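Open day at the Levwood automation lab, Friday: who else went?

mitre_box
Joined the 2 pm group at Levwood and stayed until they closed up. Posting notes for anyone thinking about the next one in March.
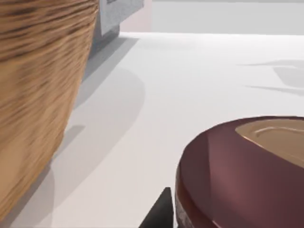
There were two halves to the visit. First you stand at a rail and watch the real arm do pick and place. Then they take you next door, where the same tasks run in simulation on a big monitor and you can ask questions. I liked the second room better. Cayetano Herrero ran it and he let people pick the view. Most picked the wide one. I asked for the close one near the gripper because that's where you learn whether the thing is going to touch something it shouldn't.

He said they run 500 simulated attempts on a new layout before anything goes on the real table.

skeso_fan
I was in the 11 am group. We got 20 minutes in the sim room and most of it was one guy asking about prices. Did you see the close view with the wood piece on the left and the dark red round thing on the right? That was the only part where I understood what the fingers were up against.

mitre_box
Yes, same one. You only see the tip of one finger at the bottom, right by the base of the red thing. With the wood grain that close you lose any sense of how big the table is. I couldn't tell you if the wood piece was a bowl or a small barrel.

dlparker
I'll disagree on the sim room. I drove 157 miles to look at hardware and half the visit was a screen. Anybody can render a white table with nice shadows. The floor at Meletbridge last year was all real machines and you could stand there as long as you wanted.

mitre_box
Meletbridge was also a trade show with vendors. Different kind of day.

hollis_r
dlparker has a point about the time split, but I don't agree the sim is filler. Shadows matter if the arm works from camera input. In that close view the wood piece throws a big soft shadow across the table, and there are fainter streaks coming in from the right from stuff you can't see. If your training pictures have flat light and your shop doesn't, you get bad grabs. We had that at work with a Sjöberg cell. It took us a week to figure out it was a window.

dlparker
Fine, but then show the sim and the real table side by side. They had the two in separate rooms.

skeso_fan
Agree with that part. I asked Lenuța Mocanu at the front desk and she said the sim room holds 12 people and the arm won't fit in there with the fence. She wrote the suggestion down.

tomkat
Does anyone know what the glossy surfaces do to it? The red one had a bright pinkish highlight on the curve. Our depth camera hates anything shiny.

mitre_box
I asked something close to that. Herrero said they change the gloss and the light direction between runs and keep a list of which combinations fail. He didn't have the list with him. He gave out an email address for questions, it's on the back of the handout.

tomkat
Thanks. I'll write to him.

dlparker
If somebody gets that list please post it. That I would read.

hollis_r
Parking for March: the lot on the north side fills up by 10. Use the one behind the loading dock.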